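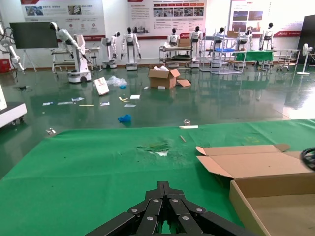
I've had the Skirik green table cover on a work table since September, and it gets used most days for unpacking parcels, sorting small parts and light assembly. It is sold as a washable cloth for hobby and work tables. Mine cost $40 for the large size. There is a smaller one, but I didn't try it.

**What you get**

The cover comes folded in a flat bag with a care card. It has no elastic, clips or corner pockets, so it drapes over the edge and stays there by its own weight. The fold lines took 3 days to drop out. I didn't iron it. The care card allows a cool iron, if you're in more of a hurry than I was.

Color is a medium green. I picked it over the gray for one reason: white things show up on it. A strip of paper, a tag or a bit of clear plastic is easy to find again. On the old bare top I lost small clear parts all the time.

**Daily use**

Small items stay where you put them. A wooden stick or a pen won't roll off, and screws don't bounce when you drop them. Cardboard boxes slide on it well enough that you can turn one around with its flaps open and not drag the whole cloth along, provided the box isn't heavy. With a full box, lift it.

It is also quieter than a bare top. Setting down tools makes a dull thump and that's it.

Writing on it is poor. A single sheet of paper over the cloth gets holes poked in it by a ballpoint. Keep a clipboard handy.

Dust and lint collect faster than I expected. Packing material is the worst, especially the white kind that sheds. A lint roller gets most of it, and a vacuum with a brush head gets the rest. I've washed the cover twice on cold. It came out the same size and the color held.

**Wear**

This is the weak point. There is a torn, scuffed patch near the middle of mine, with the pale fibers showing through the green. It started as a rough spot the size of a fingertip, in the place where I pull boxes toward me, and it spread from there. The edges of the cloth are still fine, and so is the stitching.

I wrote to Skirik and asked about it. They said surface wear isn't covered, but offered 5 dollars off a second cover. I thought that was a bit thin. They did answer the same afternoon.

You can slow the damage by turning the cloth end for end every few weeks. I should have done that from the start. A scrap of cutting mat over the busiest spot works too – I use a leftover Wikier one when I have a knife out.

**Compared with the Asari mat**

Before this I had an Asari rubber mat, 350 mm deep. It took far more abuse and never tore, but it covered only the front part of the table, smelled for weeks and was a nuisance to roll up. The Skirik covers everything and goes in the wash. For sorting and unpacking I prefer the cloth. For cutting or gluing I'd go back to rubber.

**Verdict**

Good grip, good color, easy to clean. Not tough enough for the price. I'd buy it again at $25, and at $40 I'd wait for a sale.

3 out of 5.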